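Equipment Plan and Budget for the Dish Loading Cell
Student project report, Clalten Technical College, spring term

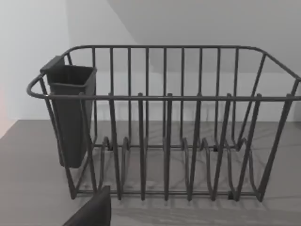 Our group received the task to plan the purchase of one robot arm with gripper for the teaching kitchen in Coltden. The arm should put plates into a rack and take them out again. We did not buy anything during the term. The result of the project is a shopping list, a budget and a recommendation.

1. Simulation before purchase

We decided to work first in simulation. A wire rack with a utensil cup is a difficult object for a gripper, as the rods are thin and the slots between the divider wires leave little space for the fingers. We wanted to know which finger shape we need before we ask for a price.

2. Gripper

We compared 2 offers. The Sveinbjörnsson gripper has exchangeable fingers, and a second pair is included in the price. The Zokent gripper is cheaper, but its fingers are fixed and a replacement must be ordered together with the whole hand. For a student laboratory, where fingers will be damaged, we consider the first offer more suitable.

3. Small items

In our first draft we forgot the small items completely. Our supervisor returned it in March with this remark. The new draft contains:

Spare fingers, 2 pairs: 97 dollars
Plates, racks and rubber mats: 200 dollars

The mounting plate is not in this list. The workshop can make it from material which is already in stock.

4. Open points

The delivery time of the arm is not confirmed. We also do not know if the counter in Coltden can carry the arm without an additional support. This must be measured on site before the order is signed. If a support is necessary, the budget should be calculated again by the next group.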